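Changes to Office Supply Ordering and Storage 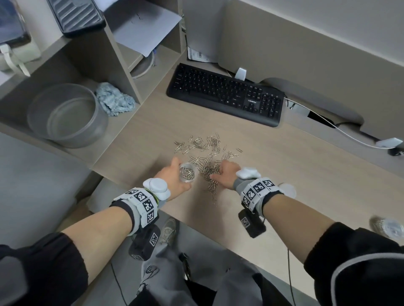

The supply rooms on both floors of the Cumatstead building move to a single reorder system in December. At present each floor keeps its own stock and sends its own orders, and the two lists don't use the same item names. The same box of letter envelopes appears under three descriptions in the purchasing records, which makes it hard to tell how much of anything is used in a quarter.

Under the new system, both floors order from one catalog of 38 standard items. The catalog is kept on the shared drive in the Facilities folder, under Supplies, and a printed copy will hang inside the door of each supply room. Anything outside the catalog can still be requested, but it goes through the department's own budget code and takes a separate form.

How reordering works

Most catalog items will be stored in two bins, one behind the other. Staff take from the front bin only. When the front bin is empty, the card clipped to it goes in the tray by the door, the empty bin goes on the bottom shelf, and the rear bin moves forward. The card carries the item name, the shelf code and the order quantity. Facilities collects the cards each morning before 10 and places one combined order with Bozsik, the current supplier.

The quantity in the rear bin is set to cover normal use for the delivery period plus a margin. For most items the margin is half of the delivery-period use. Copy paper and toner are the exceptions. Paper is delivered on a fixed schedule and will not have a card. Toner is reordered from the page counts reported by the printers, and spare cartridges will be kept in the locked cabinet on the lower floor.

If the rear bin runs out before the order arrives, send a note to the Facilities mailbox with the shelf code. Please do not place a second order. Duplicate orders made up over 10 percent of supply spending last year, and most of them came from someone finding an empty shelf while a delivery was already on its way.

Small items

Fasteners, rubber bands, pushpins, staples and similar items will no longer be issued by the box. They will be kept loose in open drawers in the center unit, and staff can take what they need in any container. Box quantities were larger than most desks use, and the leftovers tended to stay in the bottom of desk drawers through several office moves.

Surplus from desks can go back into the center unit if it is clean and sorted by type and size. Bent clips and rusted fasteners go in the scrap metal bucket under the counter. Mixed lots can be left in the return tray, where Facilities will sort them as time allows. Batteries, including used ones, do not belong in the return tray. They have their own container next to the first aid cabinet.

Labels and shelf codes

Shelf codes have three parts: floor, unit and shelf. Code 2-C-4, for example, is the second floor, center unit, fourth shelf from the top. Labels are printed on Nukumis removable stock, so a code can be changed without scraping the shelf. The old yellow labels will stay up until the end of the changeover and can be ignored after that.

The stock list itself has moved into Proridance, the same program used for room booking, and existing logins will work. The supply page shows what is on order and the expected delivery day. It does not show a live count of what is on the shelf — the bins do that job.

What to do before the changeover

Departments with supplies stored outside the two supply rooms should send Facilities a short list of what is held and where. Closets used for archive boxes are not affected. Open orders placed under the old lists will be delivered as usual and shelved under the new codes.

The upper floor supply room will be closed for one afternoon while the shelving is rearranged. The lower floor room stays open during that time, and the exact date will be posted on both doors.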